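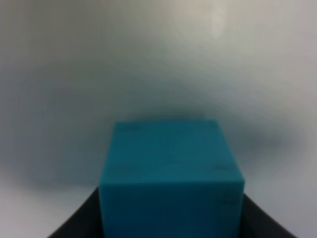 Before you start your first round of Pillby, take a minute to sort the pieces and get the bag and board out on a good flat table (a tablecloth is fine, a quilt really isn't!). Every player picks a color and keeps one cube of it the whole game, so if you love blue-green, grab the teal one with the softly rounded corners and set it in front of you.

## 3. Setting up

1. Shuffle the 40 path cards and deal five to each player.
2. Put your cube on the square marked Clilcombe.
3. Give everyone 34 points to begin with.

**Note:** Younger players may like to start with a few more, and that's perfectly all right.

**Caution:** Small parts. Keep away from children under three.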